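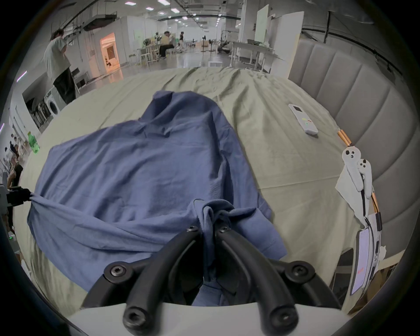 The rules for recording garment work at Drornach fit on two sides of paper. Leena Heiskanen, who wrote them, would like them to fit on one.

"The first version had 125 clauses," she says. "Operators read the top page and guessed the rest."

The current text covers hand-held grippers used in pairs on soft goods, mostly shirts on a bed. It begins with the starting state. A garment may be flat or bunched, but the operator must log which before the jaws close. Grip points come next: a fold of cloth, never a button or a zip.

"If you pinch a zip, the jaws close on something hard and the width reading means nothing," Heiskanen says. "We reject those takes."
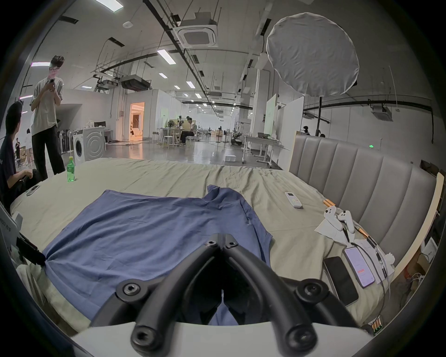
A blue T-shirt spread on the bed, with phones and controllers on the right half of the sheet.

Roman Marciniak audits the recordings for Julton, which buys them. His main concern is the clause on loose objects. Anything on the work surface that is not part of the task may stay, provided it is outside the reach of the fold and does not get moved during a take.

"Some buyers want a bare surface," he says. "I disagree. Homes have remotes and bottles lying about. What I want is consistency within a take."

Cables are treated more strictly. They must leave the bed on the side away from the garment, and a snag ends the take at once.

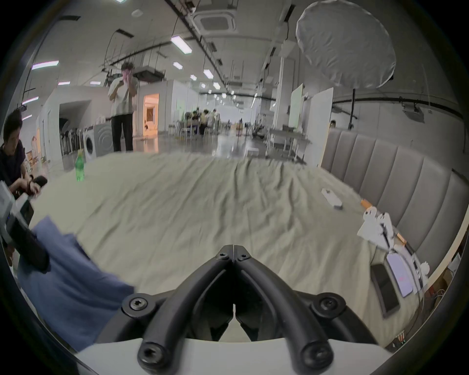
Both of them expect the October revision to deal with fatigue. Operators now stop for five minutes after every 2 batches, a figure Marciniak calls provisional. He has asked for error rates from around 3,000 takes before he will sign it off.

Heiskanen has a smaller request. She wants "crumpled" defined. "Two people will look at the same shirt and log it differently," she says. "Until that is settled, the field is a matter of opinion, and I would sooner leave it blank."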